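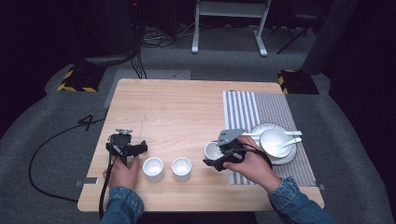 Comparativa de pinzas de mano para la recogida de una mesa
Birutė Kütt. Memoria de prácticas, laboratorio de Erkurdale

3. Pruebas con vajilla

El folleto de Arkon promete un agarre "natural" con cualquier objeto doméstico. Nosotros probamos sus pinzas y las Carroll con tazas blancas sin asa, un plato, un cuenco, una cuchara de cerámica y palillos. Hicimos 145 repeticiones con cada modelo, siempre con cable.

Con las tazas apenas encuentro diferencias que merezcan una gráfica. La cuchara apoyada en el borde del cuenco es otra historia: los dedos cortos obligan a girar mucho la muñeca, y quien maneja las pinzas acaba compensando lo que la herramienta no hace. Sospecho que buena parte del éxito que medimos es habilidad humana.

El controlador Pramance registró 600 muestras por repetición, pero 2 sesiones se descartaron por desfase entre ambas manos. Tampoco me convence el mantel individual de rayas como única superficie estampada. Falta repetirlo todo con otro operador.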